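3.2 Materials and procedure

The study was carried out in August in two after-school centers, which we call Akpan and Kalter in this paper. Both centers keep their toys in shared boxes, and children are asked to return them before they leave. We were interested in how parents talk about this moment at home, and if the words used by the staff are later used by the parents.

Parents filled in a short diary for 5 days. Each evening they wrote down what they asked the child to put away, the words they used, and how the child answered. The diary had four open questions and no scales. We chose this form after a first test, in which many parents told us that the scales of the Mindside questionnaire were tiring to complete at the end of the day. The first author, Liên Lâm, read all entries and marked every request as direct ("put the cars in the box"), indirect ("the cars are still out") or shared ("let us put the cars away"). A second reader marked 200 of the entries again. Where the two readers did not agree, the entry was discussed until one code was chosen.

Some entries were difficult to code. A parent could begin with an indirect request and change to a direct one in the same sentence. In such cases we kept the first form only — this decision makes our numbers for direct requests lower than they would be under the Trarent scheme, and the reader should keep it in mind when comparing the two. Toys of small size, such as cars and blocks, were named in the diaries more often than large ones (Figure 2).

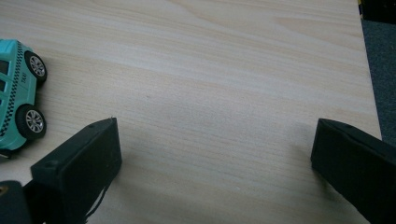
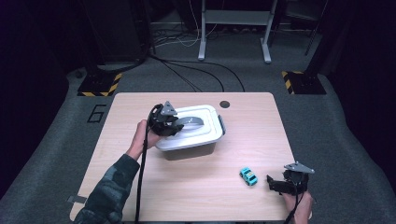 Figure 2. A small toy car on a tabletop.

The diaries were collected on September 2, 2021. Entries written in a language other than English were translated by the first author and checked by a native speaker. We removed the entries that described only homework or meals. Families who returned fewer than two completed days were also left out of the analysis, but their comments on the diary itself are used in Section 5, where we discuss the limits of the method.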